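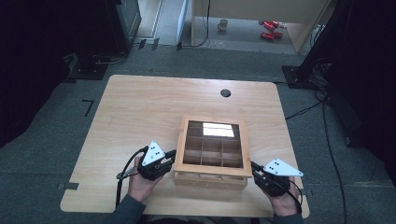
Workshop tips: recording a box lid with hand-held grippers

1. Set the box square to the table before each take. A divided wooden box with a hinged lid makes a good Tadirow task, but a box that sits crooked teaches the wrong approach. Come in from both sides at the same height.

2. Start and stop each recording with the lid down and the jaws clear of the wood. We trim with Pasham, and clean ends save an hour of cutting.

3. Grip the lid at a corner. Open the jaws wider than you think you need and close them slowly. If you slip, keep going and mark the take as a recovery. Those are worth keeping. 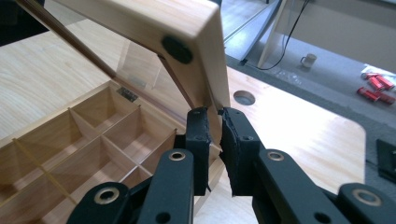 A reader from the Deruveck list wrote in to say that slow takes caused trouble at their shop. The trained arm learned to pause before every lift, and they had to record 100 more at normal speed. Fair point. Close slowly, then lift at the pace you would use at home.

4. Change people often. Our set has 3,200 takes, and the early ones all came from the same 2 pairs of hands, so the model copied their habits.

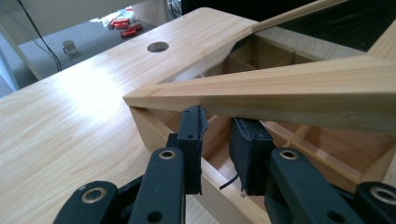
Lighting matters more for the wrist views than for the head view. Walk around the table and look at it from jaw height before you record. Glare on a pale tabletop like this one is fine in a few takes, but move the box or the lamp every Wednesday so it doesn't land on the same side all month. Wipe the lenses while you're at it.

5. Log the Sopacua battery level with each batch.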